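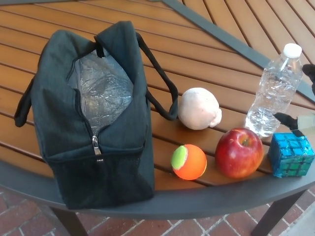 Can I buy a robot yet that will do the everyday chores around my house?

You can buy one that does a single chore fairly well, like vacuuming or mowing, but a machine that goes from the dishes to the laundry to the kids' school things without a person close by is still a work in progress.

Why is packing a bag so hard for a machine?

Oh, we love this one! A soft bag changes shape every time it's touched, and the things going into it are all different too. An apple bruises, a ball rolls away, and a mushroom can be squashed by a grip that a water bottle wouldn't even notice (you and I adjust without thinking, bless our hands).

How does Pandeck test this sort of thing?

Hamish Semple sets up the same small packing job over and over, indoors and out, and Catriona Geddes keeps the log. In September we ran 526 tries and threw out 14 of them for dead batteries.

Are shop floors further along?

They are, quite a bit, as long as the parts look alike and arrive in the same spot. Mixed bins still go to people at most of the small shops we visit.

Will you come and show our club or library?

We'd be delighted to! Write to Catriona and tell her how big your room is. We can seat 18 comfortably with the gear set up.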